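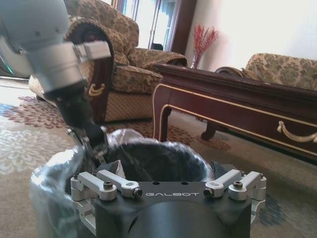
Poubelle du séjour, garnie d'un sac plastique translucide rabattu sur le bord.

Projets > Biluretti > Rapports d'avancement > Février

Rapport d'avancement no 2 : rangement du séjour et tri des déchets
Rédaction : Ghislain Gagnon
Destinataire : fonds Sutherland

1. Objet
Le présent rapport couvre les travaux menés au logement meublé de Jirnby dans le cadre du projet Biluretti. Le lot concerné porte sur la remise en ordre du séjour : ramassage des contenants, tri, dépôt en poubelle, remplacement du sac. La cuisine relève du lot suivant et n'est pas traitée.

2. Avancement
Au terme de la période, 786 dépôts ont été consignés sur les 1152 prévus à la convention. Le journal distingue les contenants en plastique, les emballages souples et les papiers. Les dépôts dont la catégorie n'a pas été renseignée sont exclus du total ; il y en a 37, à reprendre en mars.

Le mode opératoire du sac a été modifié. Le plastique est désormais rabattu largement à l'extérieur de la cuve, plis compris, avant toute séance. La version précédente prévoyait un rabat court, qui glissait vers l'intérieur au bout de quelques dépôts. La fiche a été mise à jour en conséquence.

3. Contenants en plastique
La bouteille d'eau transparente à parois nervurées et bouchon rouge sert de référence pour cette catégorie. Elle est enregistrée bouchon vissé. Une bouteille sans bouchon est notée à part, son écrasement étant différent. Le contenu résiduel fait l'objet d'un champ facultatif, encore peu rempli.

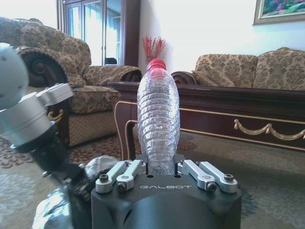
4. Écarts et points ouverts
La livraison des sacs par Wuvlow est arrivée avec un format inférieur à celui de la commande. Le lot a été retourné ; le stock antérieur suffit jusqu'à la fin du mois.

Les éléments décoratifs du séjour, dont les herbes séchées rouges, restent hors périmètre et ne doivent pas être déplacés. La consigne figure maintenant en tête de fiche.

5. Période suivante
Reprise des dépôts non catégorisés, poursuite du comptage, rédaction du protocole cuisine. Aucune demande de modification budgétaire n'est jointe au présent rapport.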